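Section 9: Placing and Setting Up the Firkora Room Dehumidifier

9.1 Before You Begin

Read this section in full before connecting the appliance to power. The Firkora is intended for indoor use in bedrooms, living rooms, finished basements and similar spaces. It is not intended for bathrooms, crawl spaces or unheated garages.

Check that the carton contains the main unit, the water tank, the drain hose, the hose clamp and the warranty card. If any part is missing or damaged, contact Lostex Customer Service before going further. Do not substitute parts from another model.

CAUTION: Keep the unit upright at all times. If it has been laid on its side during delivery, stand it upright and wait 2 hours before switching it on.

9.2 Choosing a Location

1. Select a level, solid floor that will bear the weight of the unit with a full tank.
2. Leave at least 26 inches of open space in front of the air outlet.
3. Keep the unit away from radiators, stoves and direct sunlight.
4. Confirm that a grounded wall outlet is within reach of the power cord. Extension cords must not be used.
5. Close outside doors and windows while the unit is running. Interior doors may remain open if more than one room is to be treated.

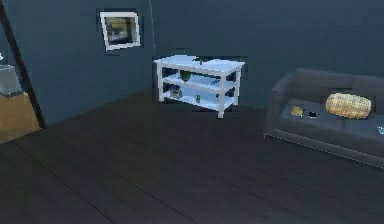
Air movement should be considered together with floor space. Moist air tends to settle where circulation is weakest, and a unit placed in the wrong part of the room may run for long periods with little effect. Outside walls and corners deserve particular attention. Where two walls meet, as with the blue-gray walls shown, the unit should be set forward of the corner with the air outlet facing the open room. On a dark wooden floor of the same kind, place the protective mat (sold separately, part name Omumico) under the unit and wipe up any drips when the tank is removed. A framed picture may stay on the wall, provided that the outlet does not blow directly toward it.

NOTE: Paper, canvas and unsealed wood can shrink or warp if the air becomes too dry. In rooms where such items are kept, do not set the humidity level below 50 percent.

9.3 First Use

1. Slide the empty tank into the rear of the unit until it clicks.
2. Plug in the power cord. The standby light will come on.
3. Press POWER, then press MODE until AUTO is shown.
4. Use the arrow buttons to choose the desired humidity level.
5. Allow the unit to run without interruption for the first day. Frequent emptying of the tank is normal during this time, particularly in August and other humid months.

CAUTION: Do not move the unit while it is running or while the tank contains water. Switch it off, unplug it and empty the tank first.

9.4 Continuous Drainage

If the tank cannot be emptied regularly, attach the drain hose to the rear port and tighten the clamp by hand. The hose must slope downward along its full length and end over a floor drain. Inspect it for kinks once a month.

Questions about placement may be addressed in writing to Mahnaz Golestani, Product Support, Lostex. Please include the serial number printed on the rear label.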